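Omville's secondhand hall moves into the old Chrysikopoulos building

Great news for anyone who loves a good rummage! Liveo, the secondhand hall that has been squeezed into a former shoe store on Otberg Street for as long as most of us can remember, has the keys to the old Chrysikopoulos building and opens there next month.

If you've ever tried to look at a wardrobe in the old place while somebody else was trying to carry one out, you'll know why people are so happy about this. The new home has wide doors, tall windows and a loading bay at the back, so sofas no longer have to come in sideways past the china. There is also (finally!) a parking lot with 20 spaces, two of them right by the entrance for people picking up something heavy.

The building sold carpets under the Chrysikopoulos name until the family closed up shop, and it has been dark ever since. The big painted sign on the side wall is staying. It was cleaned in June and looks wonderful in the evening sun.

"I walked in, saw all that light and started planning where the lamps would go," said Sandrine Hervieu, who runs Liveo. "Then I remembered we had to sign something first."

Furniture will get the whole left side of the ground floor, and it's the part regulars are most excited about. Solid old pieces come through Liveo all the time, dressers and desks and bedside tables mostly, and until now many of them had to wait in storage until something else sold. Scuffs and chips are no reason to keep a piece at home. Hervieu is a big fan of an honest old finish, and she'd much prefer that buyers decide for themselves whether to sand, paint or leave it be.
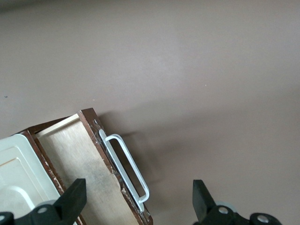
Chips and scuffs along the rim of a wooden drawer.

Loose parts are getting their own corner too. Handles, hinges, shelf pins, odd drawers and table legs will be sorted into bins, and there will be a board where you can pin up a note about the one knob you're missing. A trial run of the board at the old shop already matched a set of brass handles with a sideboard that had gone without them for years.

Upstairs is for books, records, kitchen things and children's stuff. The children's section is growing the most, with low shelves that small shoppers can reach and a reading bench under the window. Toys, puzzles and picture books are all wanted, and Hervieu is hoping for plenty of them before opening day. Please check that puzzles are complete and pop batteries out before you drop things off. Plush toys are welcome if they've been through the wash.
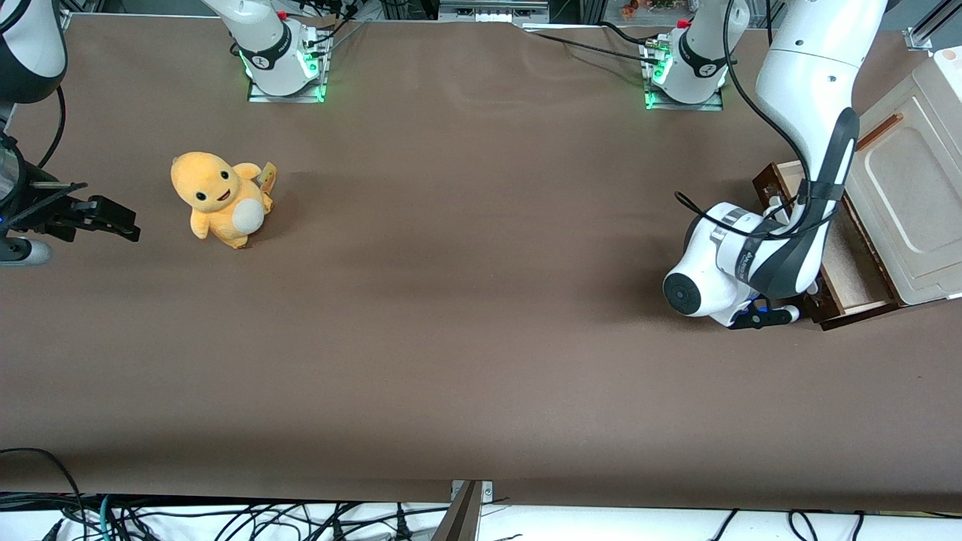
A plush toy on the long brown-covered table.

The opening will be a party, of course. The Omville brass band plays in the parking lot, the bakery next door is bringing plum cake, and the first 300 visitors get a cloth bag printed with the old carpet sign. At noon there's an auction of 13 larger pieces, including a pharmacy cabinet and a piano stool that goes up and down with a really satisfying squeak. Money from the auction pays for a new roof over the bike racks.

Donations are being taken at the Otberg Street shop right up to the move, mornings only. Large furniture can go straight to the loading bay, but please call first so someone can meet you there. Mattresses, car seats and big appliances can't be accepted at either address.

The old shop will hold one last sale before it closes, with everything at half price and the shelving up for grabs as well. Bring a tape measure, and maybe a friend with strong arms!

Last updated: 2021-07-13

Get local stories in your inbox. Sign up for our free newsletter. You can unsubscribe at any time.

Contact us | Copyright Omville news desk. All rights reserved. | Back to top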